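Gripper and Camera Comparison, Progress Report to Trultus
Prepared by Etelka Kerekes, 20 July 2026

Work since the January report has been on the side-by-side gripper trials. The short version is that the two-finger comparison is finished, the camera comparison is half done, and we are inside the budget for both.

Grippers

We ran two grippers on the same arm, the Teixeira unit and our own Trutarus build with the longer fingers. Each one got 200 grasp attempts on the small parts set, with the same start pose and the same order of parts. The Teixeira unit missed 31 times. The Trutarus build missed 22 times. Most of the misses on both were thin flat parts lying flush with the work surface, where the fingertips touch down before they can get under the edge.

The longer fingers reach better but flex more under side load. Khrystyna Romaniuk has drawn a stiffer version with the same reach and we would like to cut 2 sets next. The material is already in stock, so there is no extra cost to report.

Swapping grippers takes longer than we planned for. The mounting bolts are fine, but the cable has to be re-dressed along the arm each time and the zero position checked again. We lost most of a morning to a cable that pulled tight when the wrist was turned all the way over. It now has more slack at the elbow.

Cameras

The wrist camera stays on for all trials. We are comparing it against a fixed overhead view using the Clindaseck software for both, with the same exposure settings where the hardware allows it.

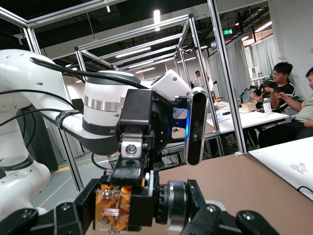

The overhead half of that comparison has not started. The wrist view does well on part position and poorly on clear plastic, where the depth reading drops out or lands on the table behind the part. We expected some of this. It is worse than the data sheet led us to think, and we have asked for another calibration target before drawing any conclusion.

Next period

Cut and fit the stiffer fingers, repeat the flat parts only, and run the overhead camera on the full set. Khrystyna will also write up the swap procedure — it exists now as notes in two places that do not agree.

We need one decision from Trultus, which is whether the clear parts stay in the scored set or move to a separate list. The overhead runs can begin as soon as we have that answer.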